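Notes for Monday talk, Samonte room, 15 min + questions
Fulvio Grasso

(clicker is on the lectern, NOT the laptop. water.)

Open with the number. 1633 demos collected for Irora so far. Let it sit. Then: how many did we keep on the first pass? Ask the room, take a couple of guesses. Don't give the answer yet, it comes on slide 6.

Slide 2. Who we are, quick. Small group at Drurkport, table-top tasks, hand-held grippers with a camera on them. Person holds the thing, does the chore, we record. No arm in the loop while collecting. Most of this crowd knows the setup so skip the diagram unless somebody looks lost.

Slide 3. What I thought the hard part would be: hardware. Screws, charging, sync. Was hard for maybe a month. Then it was just maintenance.

Slide 4. What the hard part is: deciding what counts as one example. Where does it start? Hand coming in from the side, or fingers already over the object? We changed our mind 3 times. Each time somebody had to go back and re-trim. Say this slowly, people laughed at it in December but it cost us real weeks.

Current rule, read it out:
start = fingers open, object not touched
end = fingers open again, object at rest, hand backing off
anything in between belongs to the demo, fumbles included

Slide 5. Fumbles. Got asked about this last time so get ahead of it. We keep a slip if the person recovers and finishes. We drop it if they put the gripper down or use the other hand. Kimirura set was collected the old way, clean takes only, and the policy had no clue what to do after a bad grasp. Just froze over the dish. Play the clip if the video works, if not, describe it and move on, do NOT fiddle with the cable again

Slide 6. Answer to the opening question. We kept 90 out of the first batch. Pause. Reasons on the slide, don't read them all. Main one was lazy variety: same bowl, same spot, same approach, over and over because it's comfortable. Collectors get good at the task and getting good makes the data boring.

Slide 7. So now, the variation card. One per session, taped next to the table. Turn the tray before every take. Come in from a diffrent side. Grasp the rim high, then low. Swap who is holding the gripper at the break. Cheap, takes seconds, biggest single improvement we made this year.

Slide 8. Bowl and tray, two moments. Leave both up, talk over them.
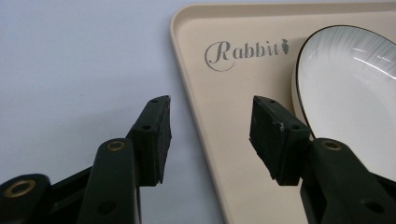
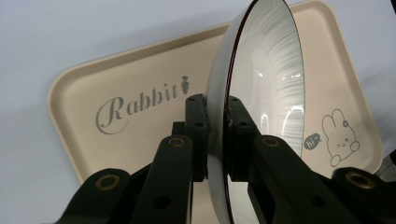
Bowls are where I'd spend the rest of the talk if I could. Flat dish, thin wall, you have to get one finger inside and one outside and there isn't much to aim at. When the fingers are open with the bowl still sitting on the tray, the camera has a decent look at both pads and the left side of the rim. Once it's up on its edge between the fingers you mostly get a tall narrow oval, and it hides the middle of the tray, with the Rabbit lettering on one side and the bunny with its little "hi~" on the other. So the place you want to set it down can be behind the thing you're carrying. People deal with this fine, they remember. The model sees what the camera sees. Point at the shiny streaks on the inside of the bowl too, glaze plus overhead light, those highlights move when the wrist moves and an early version treated them like edges.

If time: the printed tray question. Somebody will ask if a drawing on the tray makes it cheat. Yes, a bit, we think. Half the next sessions use plain trays. No results yet, don't promise any.

Slide 9. What we'd do over
- write the start/end rule before the first take
- watch takes the same day, even just a handful
- log who held the gripper (we didnt, for the entire first batch, still annoyed)
- let collectors flag a take themselves, right then, button on the handle

Slide 10. Asks. Want to trade sets with anyone doing dishes or glassware. Want to hear from anyone who has a decent way to score variety without watching everything. Contact is on the slide, leave it up during questions.

If running over, cut 5 and the tray question. Keep 7 no matter what.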